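Shared workshop in Jelberg builds a gripper that can handle a necktie

Thursday, May 25, 2023

Members of the Kukport workshop in Jelberg are building a two-fingered gripper for household jobs, and have spent much of the spring trying to get it to deal with cloth. The project goes by the name of Sulten and is due to be shown at the workshop's open weekend in July.

The necktie is the current test. The builders want the gripper to take a tie by its loose end, lift it clear of a stand and lay it down on a table without dropping it.
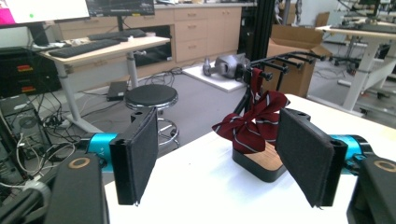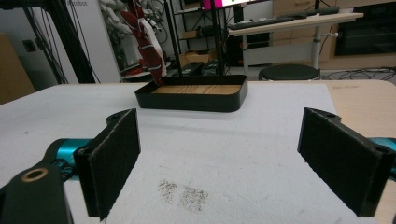
Work in progress on the Sulten gripper at the Kukport workshop. The tie rack, with a maroon striped tie on it, is in the first picture.

Work on Sulten began 18 months ago, when a few members who had built small robot arms at home decided to pool their parts. The first version had hard plastic fingertips and could pick up blocks and cups well enough. It could not hold on to a tea towel. The fabric slid out as soon as the arm started to move, and squeezing harder only made the motors run hot.

Several finger linings have been tried since then. Rubber sheet gripped well but would not let go cleanly, so that a cloth put down on the table was often dragged back up again. Foam tore within days. Felt has given the best results so far, although it wears along the edges and has to be replaced from time to time. The group cuts its own pads from offcuts and glues them on in the evening so that they are set by the next session.

A tie is harder than a towel in some ways. It is narrow, it is often slippery, and it has a lining that makes it spring back when folded. When it is bunched up, it can be difficult for the software to tell which part is the end and which is the middle. The workshop's answer for now is to start each attempt from a slightly different arrangement and keep a written log of what happened.

At the last members' evening the group made 29 attempts at the lift. The log sorts the failures into those where the fingers closed on nothing and those where the cloth slipped out on the way up. The first kind is the more common, and the builders put it down to the software judging the depth of the fabric badly.

Much of the money has gone on the joints. The group received a small grant from the Cruickshank fund, which supports repair and making projects in the district, and used it to pay for machined parts to replace a printed set that cracked under load. The rest has come from members' subscriptions and from the sale of surplus tools at the spring market.

The builders say they have no plans to sell the gripper. The drawings and parts list will be put on the Kukport website once the finger mounts have been settled, so that other workshops and people at home can make their own. The mounts have been redrawn twice this year – once to make the pads easier to change, and once to let the fingers open wider.

After the tie, the next jobs on the list are a sock and a pillowcase. Buttons and zips have been left for a later version.

The workshop is open to members on weekday evenings, and visitors may look in during the first hour. Anyone who wants to help with Sulten is asked to bring a laptop and to tell the desk on arrival. No experience with robots is needed, but new members must take the tool safety session before using the machines. Old ties are also wanted, in any fabric, and can be left in the box by the front door.

The July open weekend will run over 2 days, with the gripper on show both afternoons. Entry is free.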